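4.2 Maintaining the simulated twin of the Stomeck cell

The argument usually made for a simulated twin is that it needs no maintenance. The physical cell wears, drifts and gets bumped by carts; the model stays as it was built. We doubt this. Over the period covered by our logs, the model of the Stomeck cell took up more of our repair time than the arm it was meant to represent, and most of the faults we found in it had been there from the start.

The physical cell consists of one arm with a two-finger gripper and a wrist camera, bolted to a steel frame in the Fellano workshop. It is serviced every 2 weeks following a short routine: the finger pads are wiped and checked for lift at the edges, the gripper is opened and closed through its full stroke, the camera mount is checked with a torque driver, and the hand-eye calibration is repeated if the residual exceeds the limit. The routine was written by Ilse Görtz before the twin existed, and we have changed it very little.

For the twin we first followed the procedure recommended by Munteanu, the integrator who supplied it. This procedure compares joint positions between the real and simulated arm along a set of fixed paths and declares the model sound if the error stays small. It stayed small every time. We consider the test close to worthless for a cell that relies on its wrist camera, as it says nothing about what the camera would see. A model can pass with the camera rotated by several degrees, with the finger pads missing, or with the main light in the wrong corner of the room.

We found the first of these faults in February. The simulated camera had been attached to the tool flange and the gripper to a separate child link, and an update to the gripper description moved one without the other. Grasp success in simulation fell only slightly, which we attributed to noise for longer than we should have. The fault came to light when a rendered view was laid over a real one and the fingertips failed to coincide.

We therefore replaced the joint test with a view test. The simulated gripper is opened over the work surface with nothing between the fingers, and one wrist view is rendered and inspected by a person. The checks are plain ones. Both pads must be present and must face each other at nearly the same height. The gripper body must enter from the bottom of the view, where the real one does. The shadow on the surface must have a shape that the arm, the gripper and the fixtures could plausibly cast with the light where we believe it to be.

The last check has caused the most argument. Figure 3 is a typical view. The pads and body can be judged at a glance. The shadow is harder. It covers much of the surface beyond the fingers, its tone is fairly even, and its boundary is crisp and slightly stepped. Our workshop lamps do not produce edges like that. The grain over the image does not settle the matter either; grain can be added to any picture, and its presence tells us little about whether the lighting is right. 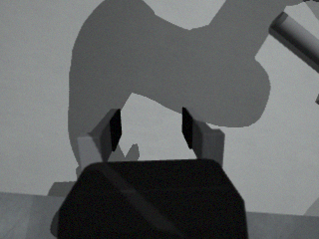
Figure 3. Simulated wrist view with the gripper open and empty over the pale work surface. The two black pads face each other across the gap; the large dark area beyond them is shadow.

We tried raising the shadow resolution and softening the light. Neither changed the grasp results by more than the spread between repeated runs, and rendering became slow enough that operators began to skip the test. We went back to the original settings. This should not be read as evidence that shadows are unimportant. Our set of 35 test poses is small, all of the poses were chosen by people who knew the cell, and the parts are easy to tell from the surface.

The view test now runs after every change to the gripper description, the camera mount or the light. By April 2019 it had flagged 18 changes. We reviewed each by hand and accept most of them as real faults, though a few came down to one inspector being stricter than another. The Brorkov cell, which uses the same gripper, adopted the test without the shadow check and reports fewer alarms. Whether it also has fewer faults cannot be determined from its records, which list only alarms.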